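Comparing two finger sets on hand-held grippers

If you have two sets of fingers and can't decide which to keep, an afternoon of side-by-side trials will tell you a lot. I ran mine with Jawad Lodhi, pitting the stock Fusau fingers against the longer Fang set, and it was great fun!

Start with the view from the gripper's own camera. Hold both grippers up, bring one across in front of the other, and check that the finger pad stays visible as you turn your wrist.

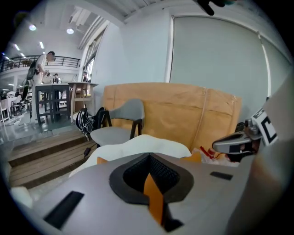 View from one gripper, with the other one's jaw and marker tag coming in from the right.

Next, tracking. Stand with your forearms out and the jaws pointing away from you, then open and close each hand slowly six times. Keep the marker cubes facing outward – it's easy to roll them under your wrists without noticing. Leave some slack in the cable too.
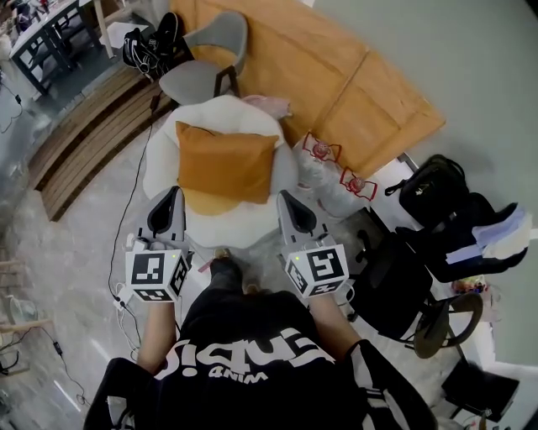 Both grippers held forward, green lights showing on the marker cubes.

Now swap fingers and repeat everything in the same order. We logged 943 grasps in Clolton format and threw out any with a tracking gap over 800 ms. Fang won on thin, flat things (I loved it for envelopes), while Fusau felt steadier on anything heavy. Write down which set is on before you press record.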